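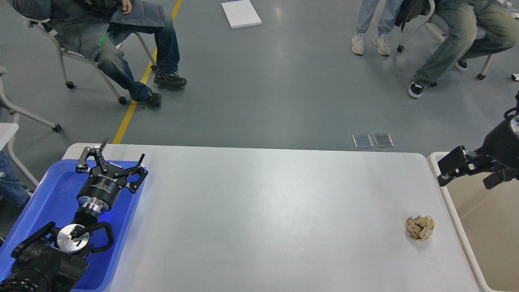 Durkero has published its first buying guide for firms thinking about a robot arm, and the arm itself takes up surprisingly little of it. The Flirnstead equipment adviser says most of the budgets it is asked to look over have one large figure at the top, for the robot, and then a hopeful blank where everything else should be. Everything else is what the guide is about. A two-finger gripper and a crumpled ball of tan paper make a fair first planning meeting: somebody has to say what is to be picked up, where it is to be put, what table it will sit on and who will be in a chair nearby while it happens. The guide gives each of those its own page and its own line in the budget.

Called Before You Sign, the guide is free and aimed at small manufacturers, packers and workshops that have reached the stage of collecting quotes. Durkero takes no commission from equipment makers, a policy it describes as good for its reputation and poor for its car park.

The longest chapter deals with tables. Buyers who will argue for a month over the reach of an arm have been known to order the bench on the morning of delivery, and then discover that it wobbles. Durkero suggests pricing benches, trays, cable runs and floor markings before the robot is chosen, and has left room on the worksheet for chairs, as people do tend to sit down.

A second chapter covers staff time. The worksheet asks for 500 hours to be set aside in the first year for setting up, training and putting things back where they were. Firms that need fewer may keep the change. It also asks buyers to name one person who can say no to extras, preferably before the salesman has finished his coffee.

"A robot quote is a lovely thing to read," said a spokesperson for Durkero. "It is clean, it is short and it has a picture on the front. Our worksheet has 2 pages of small boxes and no picture at all, and we would like people to read that one first."

The guide was tried out with Shen, a packing firm on the other side of Flirnstead, which was planning to buy a pair of arms and ended up moving its budget round to pay for better benches and a longer trial. The arms are still on the list. So is a new kettle, which Durkero had no part in.

Before You Sign will be printed in a run of 1,000 copies, of which about 600 are already spoken for. It comes with Skodon, a plain spreadsheet that adds up the boxes and turns the total red when the blank at the bottom has been left blank.

Copies can be collected from the Durkero office in Flirnstead from Wednesday, or requested by post. A drop-in session for buyers with a quote in hand starts at 10am the same day. Please bring the quote, including the page with the small print.

Ends

Notes to editors

Durkero advises small firms on buying and planning for workshop equipment. Review copies of the guide and the Skodon spreadsheet are available from the press desk on request.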